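Chapter 6
Can It Do the Dishes Yet?

I get asked one question more than any other, and I get asked it at weddings, in dentist's chairs, and once by a man towing my car. The question is some version of "So when can I buy one that cleans my house?" I used to have a smooth answer. I'd talk about falling hardware prices and better vision and I'd say five years. I said five years for so long that my sister started saying it along with me.

This chapter is my attempt at a better answer, and I'm going to start with a chore so small you probably don't count it as one: clearing off a desk. Go look at yours. Mine has a mug, two pens, a library receipt, a dead battery I keep meaning to deal with, and a plant. You could have it clear in under a minute while talking on the phone. You wouldn't think about the order. You'd slide the receipt to the edge with one finger so you could pinch it, you'd leave the plant where it was, and you'd somehow know the battery doesn't go in the kitchen trash.

Now try writing all of that down for something that has never owned a desk!

My students and I have been doing that, on and off, for a good while, mostly in simulation. Simulated rooms are cheap, nothing breaks, and you can run the same bad idea 200 times before lunch. The rooms are a little odd to look at (walls with wood grain on them, a lone brown lump out in the middle of a bare floor), but you get used to it, and a two-armed robot doesn't care about decor.
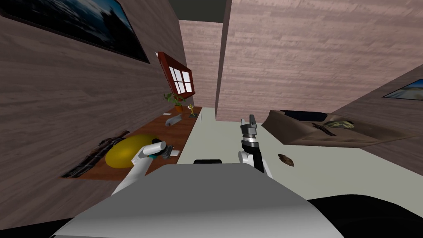 Flat things are where I'd like you to begin. If you take one habit away from this chapter, let it be this one: when somebody shows you a robot tidying up, look for the paper. Blocks, cans, and stuffed animals have sides to grab. A card lying on a tabletop has almost none. A person gets a fingernail under it, or licks a thumb, or drags it over the edge until half of it hangs in the air. Two stiff fingers that open and close can do the dragging trick, but only if something tells them how hard to press, which way to pull, and when to stop. Press too lightly and the finger skates over the top. Press too hard and the arm is now shoving a desk.

Maeve Ó Briain, who took this course back when it was held in a basement, tried it for her term project with a real arm and a stack of index cards. She wrote it up under the title "800 Index Cards," and I still hand out copies. My favorite section is the one on bent corners. A card with a slightly lifted corner is a completely different object from a brand-new one, as far as a gripper is concerned, and her success numbers swung wildly depending on whose stack she was using.

So flat is hard. Round is hard too, for the opposite reason. A ball has plenty to hold, but it leaves while you're making up your mind. And then there are the big shiny things that won't fit between the fingers at all, where your only choice is to use both arms and hug. (We'll get to two-arm hugging in Chapter 8. It's my favorite chapter and it is far too long.)

Let me back up and say what I mean by "do a chore," because people argue past each other on this all the time. I ask my students to keep two questions apart. First, can the machine make the motion? Second, can it make the motion in a house it hasn't seen, on a Monday, with nobody standing by to help? The first question gets a yes more often than you'd guess. Folding a towel, wiping a counter, loading a cup into a rack, sure, I've watched machines do all of those. The second question is where I stopped saying five years.
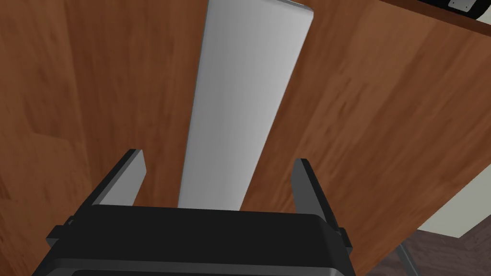 A lot of what goes wrong has to do with where the robot is looking from. You and I keep our eyes in one place, up high, and we forget what a gift that is. Put a camera down near a gripper and you get lovely close views of whatever the fingers are about to touch, and then you turn the wrist and you're staring at furniture. A tabletop seen from a low, tilted angle is just a lot of brown. Is that an edge? Is it a seam? How far off is it? Software that has to steer by that view needs some memory of where things were a moment ago, and it needs to know when to stop trusting that memory.

Anoma Bhuiyan and I had a friendly fight over this for most of one March. She wanted more cameras. I wanted fewer cameras and a better sense of touch. We each built our version, and they failed in such different ways that we couldn't agree on how to score them. Exercise 4 at the end of the chapter asks you to pick a side. Please don't write to tell me which one you picked.

The shop floor is a fairer place to ask the question, by the way, and you should keep it in mind as a comparison all through this chapter. In a shop you can bolt the bin down. You can paint a line. You can tell everyone the parts come in facing left. Raymonde Poirier, who ran a packing line before she came over to teaching, puts it to my class this way: in her old job the robot was the last thing they bought and the first thing they rearranged the room for. At home you don't get to rearrange the room, or you do, but then your family moves it all back.
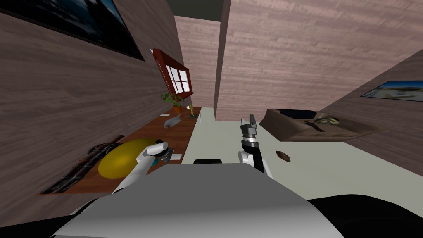 Deciding where things go is the other half of tidying, and it gets a lot less attention than grabbing. Say the arms work perfectly. Say they can pick up a card every single time. Should they? A card on a desk could be trash, or an invitation, or the phone number of the only plumber who calls back. A box on the floor could be where loose stuff belongs, or it could be on its way out the door. Plants stay put. Trophies stay put, unless they're being dusted. You know this about your own house because you live there, and you'd get a fair amount of it wrong in mine.

I've seen three ways of handling this. You can ask the person, which is polite and gets old by the sixth question. You can learn from how the room looks when it's neat, which works nicely if the room has ever been neat. Or you can guess from what most people do, and then apologize. The readings in Section 6.2 cover all three, and I've marked the one I think is oversold.

Before you go on, do the warm-up. Pick a surface in your home, clear it the way you normally would, and write down every decision you made, including the ones that felt too silly to write. Bring the list with you. We'll be using it in Section 6.1, where we take the first item on it and try to turn it into something an arm could follow.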